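Joining a quality society - worth it for a small shop?

dorota_m
Our Hurkberg chapter just hit 120 members and I love it! Over 30 people at the April meeting, all swapping audit stories.
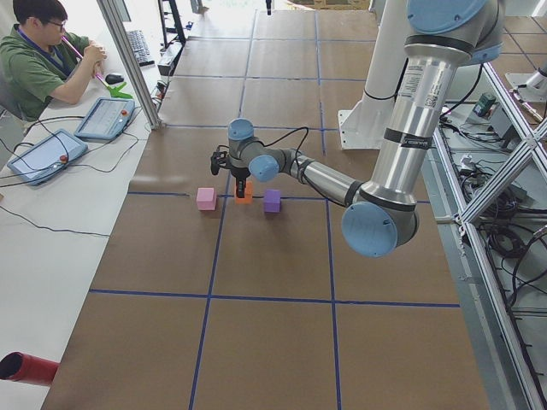 Foam cubes on the taped table

wandaz
Great for networking, sure, but I learned more from one Walczak course.

dorota_m
Oh, I'd do both! The course gives you the charts - the chapter gives you people to call when your charts look weird. 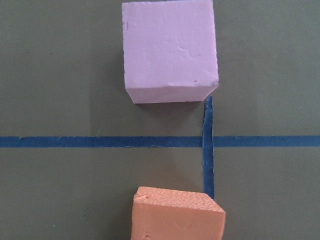

And the mentoring is free, 14 sessions a year.

zbig_s
Still not convinced. Our customers only ask for the certificate.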